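Changes to the evening shuttle and the Petersen building

Starting in August, the evening shuttle between the Petersen building and the Stesinach park-and-ride will run on a new timetable. The last departure moves from 7:40 p.m. to 8:15 p.m. People on the late shift asked for this in the spring survey, and the shuttle company, Muvent, has agreed to it for the rest of the contract year.

The morning runs stay as they are. The first shuttle still leaves the park-and-ride at 6:10 a.m., and the stop by the loading dock is still served on request only. If you want the dock stop, tell the driver when you board. Please do not call the front desk about it, as they have no way to reach the driver.

The park-and-ride lot has 200 spaces and is shared with the public. It fills up early when there is an event at the fairground. On those days you may use the gravel lot behind the old feed store, which is a five-minute walk from the shelter. The gravel lot is not lit, so bring a flashlight if you expect to come back after dark. Parking along the access road is still not allowed, and the town has started to ticket cars there again.

Badges will be checked on the 8:15 p.m. run. A temporary badge is fine as long as the date on it is good. Visitors can ride if they are with an employee.

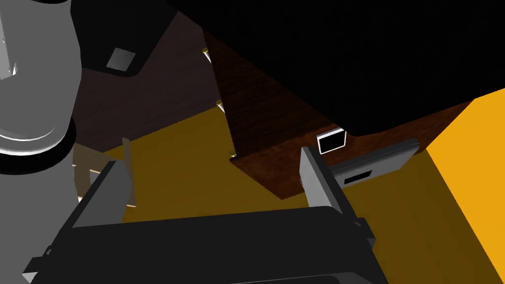
Gray arm with a black collar, computer rendering.

Inside the Petersen building, the work on the second floor kitchen is nearly done. The new counters are in and the plumbing has passed inspection. Still missing are the cabinet doors, which were delivered in the wrong size and have gone back. Until they arrive the shelves will be open. Cups and plates can go on them, but food should stay in the refrigerators or in closed containers.

The two refrigerators will be emptied at 4 p.m. on the last working day of each month. Anything without a name and a date will be thrown out, including the container it is in. Condiments in the door are left alone unless they have expired.

The Inari meeting room is open again after the carpet was replaced. It now seats 8 at the table, with four extra chairs along the wall. The wall screen has been moved to the short side of the room, and the cable for it comes up through the middle of the table. Bookings made before the room closed were not carried over, so check the calendar if you had a standing meeting there.

We have $3000 left in this year's building fund. So far the suggestions are a covered bike rack at the north door, blinds for the lunch area, and a second microwave. The bike rack would use most of the money. Put your own suggestion in the box by the mailroom or send it to the facilities inbox before the end of August. The list will be posted by the stairs, and everyone who works in the building gets one vote.

Lost and found is now kept at the front desk and no longer in the mailroom. There are several umbrellas, a child's mitten and a set of house keys on a green ring.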